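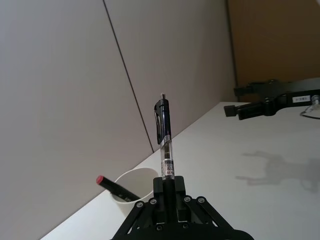 Ballpoint pen with a black upper barrel and a clear lower barrel.

How to Lay Out a Netting Run Behind a Ball Field

Start with the field side of the line. Mark the two end poles first, then pull a string between them and mark the rest. On the Skorkumora field we used 17 poles and covered 3,243 square feet with netting.

1. Call for a utility locate before you dig.
2. Set the end poles and let the concrete cure.
3. Run the top cable through the eye bolts and snug it by hand.
4. Clip the net to the top cable, starting at one end - a clip at every foot is enough.
5. Raise the net, then lace the sides.
6. Tension the bottom cable last. Leave roughly 2 inches of slack.

Write each pole spacing down as you measure it. The net panels are cut from those numbers. 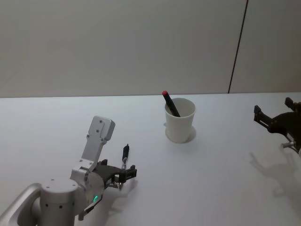 A reader from Sriwong wrote in that step 6 gave them trouble on a windy site, and that they had better results lacing the bottom edge to the chain link before tightening the cable. Either order works if the fence posts are sound.

Check the clips again in January.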